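Gripper Comparison Station: Pre-Session Inspection Checklist
Edby Automation Laboratory, Bench Group 6
Inspector: Noemi Bassi
Second reader: Arnar Oddsson
Session: Thursday, morning block

Scope
This checklist applies to the leader and follower arms, the gripper fingers under comparison (Darnero tapered set and Reuter flat set), and the cameras attached to them. It is to be completed before power is applied and reviewed again at the first change of fingers. Items marked "Hold" must be cleared by the second reader.

1. Arms and mounting
1.1 Base bolts tight, no movement by hand. Pass.
1.2 Frame posts and clamps secure. Pass. One clamp was retightened by L. Benedetti before sign-off.
1.3 Joints move freely through full travel with power off. Pass.
1.4 Emergency stop within reach of the seated operator. Pass.

2. Gripper fingers
2.1 Correct set fitted and recorded on the session sheet. Pass — Darnero tapered set.
2.2 Finger tips meet without a side gap when closed. Pass.
2.3 Carriages free of dust and loose thread. Pass with comment. Lint was removed from one carriage. The Reuter set should be stored in its closed tray between sessions.
2.4 Grip current limit matches the value on the test card. Hold. The card called for 200 and the controller was set to 235. Corrected to 200 and cleared by A. Oddsson.
2.5 Finger screws marked after tightening. Pass.

3. Cameras and cables
3.1 Wrist camera mount tight and lens clean. Pass.
3.2 Table camera fixed in position and not touching the arm at any point of travel. Pass.
3.3 Cable loops at the wrist long enough for full rotation. Pass with comment. P. Piras asks that the loop be checked again after each finger change, as the Reuter set sits lower.
3.4 Cables on the table routed away from the pick area. Fail — one to be moved before the Reuter trials begin.

4. Operator and work area
4.1 Sleeves and hair clear of the moving joints. Pass.
4.2 Test objects limited to those on the object list. Pass.
4.3 Persons at neighboring benches informed that the arms will be powered. Pass.

5. Trial observation
5.1 Operator works from the leader arm for the full set of 47 picks. In progress at time of review.
5.2 Small rounded objects gripped at the finger tips only. See record below.
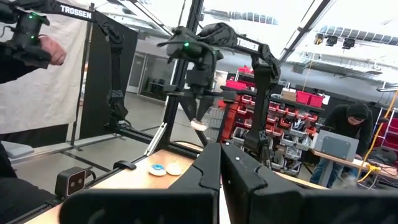

Item 5.2: Small whitish object held between the finger tips above the table, operator's hand beside the unit at left.

5.3 Dropped objects recorded by pick number. G. Ferraro to keep the sheet.

Open actions
Item 3.4: reroute the table cable. Assigned to L. Benedetti.
Item 2.4: reprint the test card with the limit in larger type. Assigned to N. Bassi.
The Goderitz controller will be inspected under a separate checklist in April.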